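Evaluation Review: Griker Two-Arm Service Robot, Desk Cleaning Package

Lurnstead Equipment Review Office
Jun 14, 2022

Summary rating: 4 out of 10 for unattended use. Conditional approval for supervised use only.

The Lurnstead Equipment Review Office was asked to assess the Griker two-arm robot with the desk cleaning package, as supplied by Paewai, for possible use in the shared offices at the Brendport site. The package consists of the arms, a pair of multi-fingered hands, and a set of stored routines for wiping a surface and clearing small litter. The review covers 17 working days and 482 completed or attempted wiping cycles.

The office had expected to report on cleaning quality. Most of this review instead concerns a fault in the way the right arm controls downward pressure, which appeared in the second week and was not resolved by the close of the evaluation.

Setup and general handling

Installation took one morning. The printed guide is clear on power and floor clearance but gives very little attention to cable routing at the wrist. The supplier's technician secured the hand cables by eye, and the office recommends that buyers ask for a written routing diagram before accepting delivery. Noise was acceptable for a room in which people are working.

The cleaning routines are started from a tablet. The menus are plain, and staff with no earlier training were able to start and pause a cycle after a short demonstration. The wording of error messages is poor. "Task condition not met" was displayed for a dropped cloth, a blocked arm and a low battery in the tablet itself.

Wiping performance

On bare desktops the robot performed to an acceptable standard. It holds a folded or bunched cloth firmly and does not leave large gaps between strokes. Results on soft desk mats were less satisfactory, and it was on a mat that the pressure fault was first recorded.
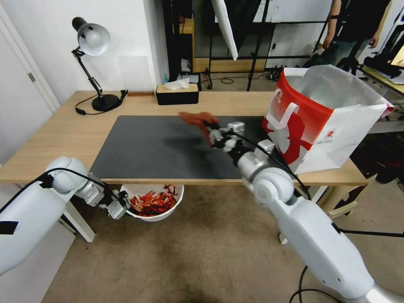 Right hand holding the cloth against the desk mat during the wiping trials. Smudges and lighter streaks are visible near the cloth.

The fault

The routine is meant to lower the hand until light contact is made, hold that level of force, and then begin the stroke. In 5 recorded cycles the arm did not stop at light contact. It continued to press down, began the stroke under load, and dragged the mat toward the front of the desk. In the most serious case the mat folded under the cloth and the hand struck the desktop. A finger joint was damaged and had to be replaced.

Paewai examined the logs and stated that the force reading at the wrist had drifted after long periods of use. The explanation is consistent with what was observed: every affected cycle took place late in the day, after the arm had been running without a restart. A restart cleared the condition each time. The office does not regard a restart as a repair.

Of greater concern is that no alarm was given. The tablet reported four of the affected cycles as complete and the fifth as "Task condition not met." An operator relying on the tablet alone would not have known that the arm was pressing harder than it should.

Safety

No person was hurt. The emergency stop was tested at the start of each day and worked on every occasion. The stop button is mounted on the base, however, and an operator on the far side of the desk cannot reach it without passing within range of the arms. A second, portable stop is sold separately - the office considers that it should be part of the standard package.

The left arm showed no pressure fault, but its litter routine makes wide movements below desk height. Chairs should be moved well back before it is started.

Supplier response

Paewai answered the first fault report within one working day. A software update intended to re-zero the force reading between cycles was promised in February and had not been received when this review was prepared.

Recommendation

The robot may be used at Brendport on hard surfaces, with a trained operator present and a restart at midday. It should not be used on mats or other loose coverings, and it should not be left to run alone. Departments that already hold a unit are asked to record any cycle in which the surface covering shifts, including cycles the tablet lists as complete, and to send the logs to this office with the unit's serial number.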